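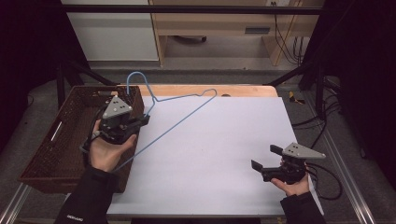
Frequently Asked Questions: Garment Care and Hanger Return

Does Monby Dry Cleaning take back used wire hangers?
Yes. Customers may return clean wire hangers at any Monby counter during regular hours. Bundles should be tied and may hold no more than 100 hangers. Hangers with rust, tape or broken hooks cannot be accepted.

Is there a credit for returned hangers?
A credit of $2 is applied to the customer's account for each full bundle. Credits expire after 12 months and have no cash value.

Which garments should not be stored on wire?
Knitwear, heavy coats and tailored jackets should be moved to a wide hanger or folded soon after pickup. Shirts and light blouses may stay on wire for short periods.
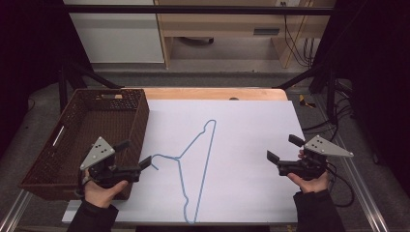
A light-blue wire hanger of the thin type.

May I place wire hangers in my curbside bin?
Rules differ from town to town. Fullotitz residents should check with the local recycling office before placing hangers in any household bin.

How long will an order be held?
Finished orders are held for 3 months. After that period a storage fee applies – please call the counter if you expect to be away. Orders left in August follow the same schedule.

What should I do if a garment comes back with a shoulder mark?
Return it unworn, with the ticket attached. Staff will steam and press the item again at no charge.

Who handles complaints?
Written complaints should be addressed to Danica Halás, Customer Relations, at the Fullotitz counter.

Filed under: Customer Help > Storage & Returns
Last updated: March 31, 2024

Comments (3)

Walter Rengifo
Do you take the plastic ones with clips too?

Monby Customer Relations
Mr. Rengifo, only wire hangers are accepted at this time.

Rutilio Lozano
The steaming took the shoulder bumps out of my polo shirts. Thank you.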